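Session 4 handout — reviewing a packaged kit: the Leiva serving cell
Course: Service Automation, Postovville
Notes by Leszek Kubiak. Revised 23 September 2025

Bring this with you. Slides will go up later, they're mostly the same thing with less in them.

Where we are
Last session = what a buyer means by "turnkey". Everyone agreed it means five different things. Today one real offer, start to finish. Product is Leiva, a food handling kit sold by Hevent. Arm, two-finger gripper, wrist camera, software, two days of setup. The software part is called Ikik and is licensed separately, which the brochure mentions on the last page only. Read last pages.

Not an endorsement. Not a takedown either.

What the offer says
— picks single items of soft food, "bakery and similar"
— works from the wrist camera, no overhead rig needed
— customer supplies own table, own trays, own packaging
— new item taught in 200 demonstrations or fewer
— swap finger pads without tools

Look at the third line again. Customer supplies packaging. So the vendor hasn't seen your packaging. Printed liners, folded board, clear lids, all of that is your problem unless the contract says otherwise. Ask for a trial with your own boxes before any money moves. We did donuts in lined paper boxes.

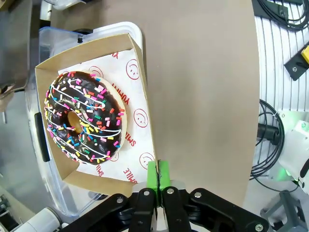 Soft food is a nasty test for a gripper becuase there are two ways to fail. Too little squeeze, it slips. Too much and you have a dent, or icing on the pads, and then the icing is on the next one too. The kit has a force limit setting but the manual gives it as a number from 1 to 10 with no units. Write to vendor, ask for newtons. Bláthnaid Ó Riain did, reply still pending when these notes went out.

Terms to know for the exercise
Parallel gripper — two fingers close toward each other. Simple, cheap, easy to clean. Bad with anything that wants support from underneath.
Compliance — how much the finger or pad gives when it touches something. Soft pads forgive a bad position, up to a point.
Approach — path of the arm to the item. From above is the default. A tray with walls limits everything else.
Clearance — room for the open fingers between the item and whatever is around it. Measure with fingers OPEN. Every year someone measures them closed.
Reset — putting everything back for the next try. Somebody does this. Cost it.

Demonstrations
Our log has 552 attempts across all item types, that's good ones and bad ones together. The vendor's 200 is per item, and only the good ones count. Very different numbers, don't put them in the same table. If a sales sheet gives you a success rate, ask:
What counted as a success? Lifted? Lifted and placed? Placed and still sellable?
Who reset the table?
Same box position each time or moved?
Was the lid open at the start?

That last one matters more than it sounds. Covers on display trays are a separate task. The offer says "handles food in covered displays" and when you read the small print the cover is open beforehand, by a person. Fine for some shops. Say so in the review.

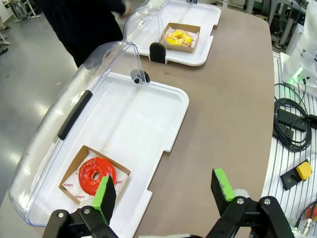 Fig. 2. Gripper at the near tray, red donut. Yellow-glazed donut in the far tray, both covers open.

Layout
Two trays, one near the arm and one farther off. Reach gets checked to the FAR tray, at the far corner, with the wrist turned the way you need it. A reach figure on a data sheet is for the arm stretched out straight and tells you very little about that. Also check where the cables go when the wrist turns. Boring but it stops more demos than software does.

Clear plastic: reflections move when the lights change. If you get a trial at the vendor's site, ask for a second one at yours, evening if the shop is open evenings.

Cleaning
Manual says wipe pads between shifts. No mention of food contact approval for the pads anywhere I could find. That is a hold point, no signature until it's answerd in writing. Check the bracket bolts too, sugar gets in around the heads.

Exercise (pairs, hand in next session)
Write a review of the offer, one page, for a shop owner with no technical background. Cover:
1. What is included and what the customer has to bring
2. One claim you would accept as written
3. One claim you would want tested, and how
4. Running work left for staff: lids, resets, wiping, refilling

No marks for length. Marks off for copying brochure words like "seamless".

Reading: Leiva manual chapters 2 and 5, Ikik license terms (short). The January version of the manual has an older pad drawing, ignore it.

Questions to Bláthnaid in lab hours, or me after class.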